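Skestside Lab Course, Unit 2: Collecting Examples
Handout, revised 5/14/20

Before you start, read the Nasution notes on arm safety. They are short and you will be asked about them.

A policy learns from what you give it. For the drawer task, one example is one complete run: the arm starts away from the cabinet, moves in, takes hold of a handle, pulls, lets go, and backs off. Each pair records 14 runs per session. Runs where you bumped the cabinet and kept going are still saved, but mark them in the log.

The wrist camera is the main input. Close to the handle it sees very little else, so the approach has to be clean. Bring the fingers in one on each side of the tab before you close them.
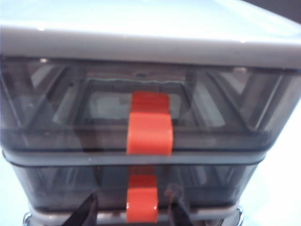 Resberg asked whether it would be better to record only the last few inches, given that the hard part is the grasp. A set like that trains faster, but the policy then has no idea how to get to the handle from anywhere else. We will record whole runs in this unit. Short clips come back in Unit 4.

Tinted drawers are harder than they look. The plastic picks up highlights and you can see ribs through it, and both change as the arm moves. The orange-red handles help a lot. Do not put tape or stickers on the cabinet to make it easier.

Vary these between runs:

Start position of the arm (use the list on the bench sheet)
Which drawer you open
Angle of approach – straight on, from the side, from above
What is lying on the desk

On the last point, leave ordinary things where they are. A policy trained on a bare desk tends to fail on a used one. Small objects near the cabinet are fine if the arm can clear them.

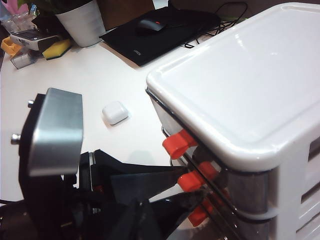
Keep your speed steady. If you stop to think halfway through, the pause goes into the data and the policy will learn to pause too. Practice the motion with recording off until you can do it without stopping.

Saving: the Biltevex recorder writes one folder per run. Check that the video opens before you start the next one. Name folders by pair number, then run number. Do not rename them later.

To hand in: 14 runs, the log, and a paragraph on which runs you would drop and why. Logs are limited to 12 lines.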